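4.2 Cleanliness scores and the length of stay

The second set of models looks at whether guests who stay longer rate cleanliness differently from those who stay a single night. We used the 2,121 reviews left after the cleaning steps in Section 3, covering 22 small motels and guest houses. All of them took bookings through Callgate during the study period, and none had a restaurant open to the public. Reviews with no stated length of stay had already been dropped. The last download was made on April 16, 2018, and reviews posted after that were not added, even where they referred to a stay inside the period.

Single-night guests gave higher marks for cleanliness than guests who stayed a week or longer. The gap was small but held in 13 of the properties when each was tested alone. In the others the direction was mixed and we do not read anything into it. Guests on short stays mostly wrote about the bed, the bathroom and the noise from the road. Those on longer stays wrote about things a person notices on the third or fourth day: a kettle with scale in it, a shower curtain that was not changed, bins emptied late, towels that had to be asked for.

Habte and Naciri found much the same pattern in their survey of roadside motels, although they asked guests directly and did not use public reviews. Their guests were also older and more likely to be travelling for work. We could not check age in our own data, as Callgate does not show it, and the purpose of the trip was given too rarely to be of use.

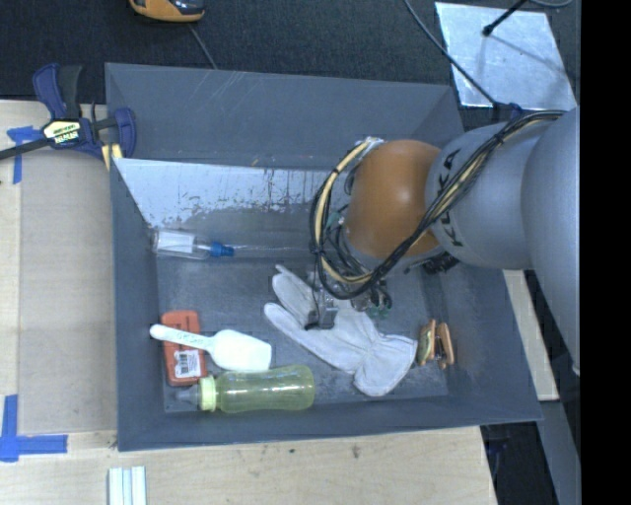
Figure 2. Robot arm and open bin.

Two of the motels changed owners in the period. Guests are often told about this at the desk, and several reviews say so. We ran the models again without these two and the size of the gap hardly moved. We also tried leaving out reviews written during Ramadan. Three of the properties served breakfast before dawn in those weeks and had a different mix of guests, many of them families staying for several nights. Again there was little change, though the cleanliness marks for that month were slightly higher among the long-stay group.

Price is harder to deal with. Longer stays are nearly always sold at a lower nightly rate, and guests who pay less may expect less, or may simply be less pleased with the room they are given. Bautista argues for the first of these and Farouk for the second. Our figures for price come from the Hokivent rate files, which list the advertised rate and leave out any discount agreed over the telephone. Owners we spoke to in May said such discounts were common for stays of a week – one owner gave them to anyone who asked. The price term in Model 3 should be treated with care for this reason.

Housekeeping policy explained more of the gap than price did. Where rooms were serviced daily, long-stay guests marked cleanliness almost as highly as the rest. Where rooms were serviced on request only, the marks fell with each extra night up to the fifth and then levelled off. The policy was taken from each property's own web page, and where the page was silent Raudsepp telephoned the reception desk and asked. One property gave a different answer on the telephone from the one on its page, and we used the telephone answer.

4.3 Location and the overall score

Location is marked separately on Callgate, and guests tend to be generous with it.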